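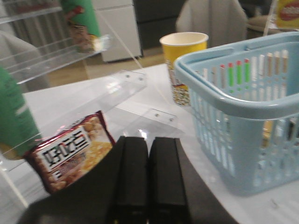 I bought the Flilgate tiered stand because our break table in Stosaddale had reached the point where people were eating things to make room for other things. Snacks are a serious matter in an office of 28. They arrive in March with the first person back from vacation and keep arriving, and every one of them gets put down flat. A small bag like the dark red one with the Chinese lettering and the round golden snacks on the wrapper will lie there tilted on the table until something bigger lands on it. Then it gets rediscovered in the fall.

So, a stand. I read far too many of the 1,169 customer reviews, most of which were written by people who sell earrings. The Flilgate comes flat with a sheet of instructions showing one drawing, seen from behind. Assembly took me 7 minutes, plus a longer spell peeling off the protective film, a job I would not wish on anyone with short nails.
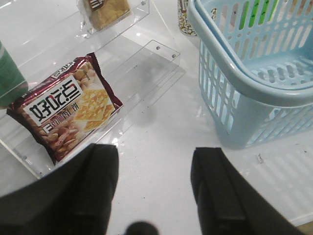

Clear tiers on a white table. It picks up every bit of light going.

As a stand, it's good. Bags lean against the tier behind them and you can read what they are. Light boxes are fine too. Anything with a round bottom wants to leave, and I have given up on the jar of pretzels, which now lives on the floor like a dog.

Cleaning is the catch. Clear plastic keeps a record of everyone who has ever reached for a cookie. A damp soft cloth works. A paper towel leaves hairline scratches, and I have mine to prove it.

The Verbruggen version is heavier, costs nearly twice as much and has little rubber feet, which I envy. The Gunurau is cheaper and wobbled when I breathed near it.

Four stars. I'd buy it again, but in white.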